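From: Gerkum data list
Date: October 13, 2021
Subject: Re: [gerkum-data] Soft objects, hand-held gripper: when to start and stop an episode

> We have 1,549 episodes uploaded from the Prurkden site, all rigid
> objects. Before we go on to the soft set: does the rule "start the
> episode with jaws open, stop it with jaws open" still hold? With
> netting and cloth the jaws often stay in contact after the release
> and our operators disagree on where the end is. Also, should we
> repeat these by remote control on the Cuesta arm, or is the
> hand-held tool enough?

The rule holds. Start open, stop open, and for soft objects add a pause of 500 ms after the jaws reach full width. If material is still hanging on a jaw at that point, back the tool away along the approach direction until it is free, then stop. Do not shake it. A shake is easy for a wrist and comes out badly when replayed on the arm.

On the grasp itself, the width signal is of little use with netting. A bath pouf gives way over most of the jaw travel and there is no clear step in the curve at contact. Operators should close at a steady rate and hold for a moment before lifting. The label for "grasp" goes at the start of the hold, and it should be set from the video.

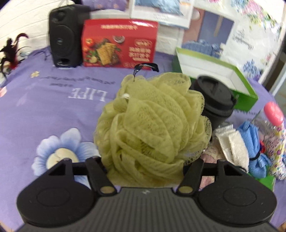

1. Approach. Keep both jaws in view the whole way in. With a large pouf the center of the object fills up quickly with folds, and the outer parts of the jaws are what the annotators work from.

2. Background. Leave the clutter as it is. Printed tablecloths, cartons and small cloth items behind the target are fine. Move things only if they block the path of the tool.

3. Hanging loops. Mark the object as "has loop" in the notes field. Grasps on the loop alone go in a separate task.

4. Count. We ask for 200 episodes per object, with the start pose changed each time. The target for the full soft set is 2,000.

As to remote control: the hand-held tool is enough for the pouf and the rolled cloths. Use the Cuesta arm for folding only, where the joint limits matter. If you do record both, keep them in separate folders. Instead reads the control source from the folder name and will merge them without a warning.

Episodes cut under the old end rule can stay in. Please don't trim them again, the time stamps will no longer match the pose log.

--
gerkum-data mailing list
To leave the list, send a message with "unsubscribe" in the subject line.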